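3.2 Pressure Decay in Small Portable Compressors

The second part of the study dealt with air loss in portable compressors kept on standby between jobs. Owners often judge a unit by its rated output, yet a tank that leaks will restart the pump many times a day without any tool being connected. The trials were carried out in the Ruawai workshop, using units lent by two tool hire firms in Cunberg and Zenasholm.

Each tank was filled to its cut-out pressure, the outlet valve was closed, and the motor was switched off at the wall. Gauge readings were then taken over a period of 40 minutes. The procedure was repeated seven times for each unit, with the drain valve opened and reseated between runs. In total, 141 runs were accepted for analysis. Runs in which the room temperature drifted by more than the permitted amount were thrown out and are not reported.

Most of the loss was traced to the check valve and to the threaded joint below the pressure switch. Tank welds were sound in every case. Units that had passed 400 hours of service lost pressure faster than newer ones, but the difference became small once the check valve seat had been cleaned. Hose couplings were tested separately, as Grimshaw had suggested in an earlier internal report (Jorkamwood Series, August), and the results are given in Section 3.4.

The findings support a simple service rule. The check valve should be removed and cleaned at the same interval as the oil change, and the switch joint should be resealed whenever the cover is taken off. No case was found in which replacing the tank was justified by leakage alone. The effect of long hoses on standby loss was not examined and remains open. Correspondence on this section should be addressed to Anahera Grimshaw. 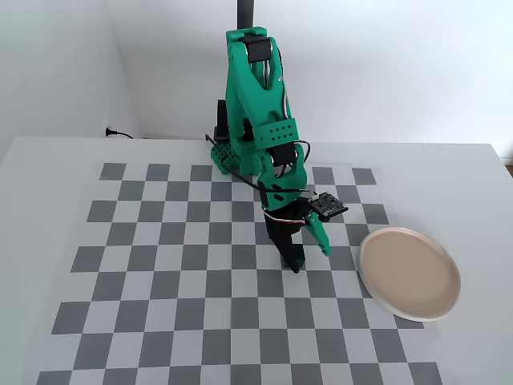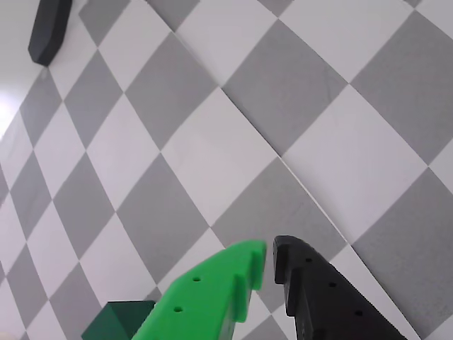 Figure 4. Green arm with black servo motors (first panel); green and black gripper fingers (second panel).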